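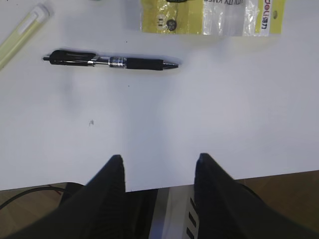
Figure 2. Black retractable pen on a white tabletop.

3.2 School visits and local coverage

Negussie and Bisht read two weekly papers, the Storkari and the Weldu, for stories on officials visiting public schools. 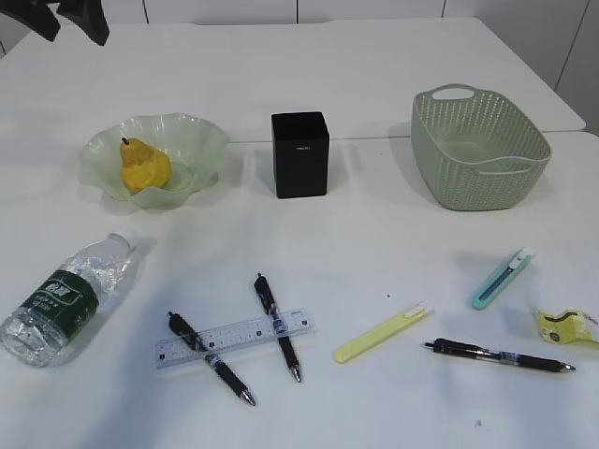
Last modified: 28 Apr 2024

The search found 40 stories, 18 of them printed in September. Most ran with a posed photo and a short quote from the principal — teachers were seldom quoted. Coverage in Stivitham

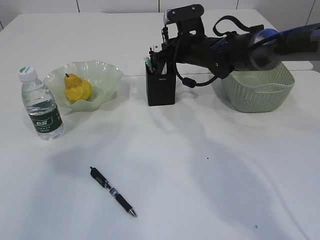 was thinner, and nearly all of it came from press releases. We left out notices that gave only a time and place.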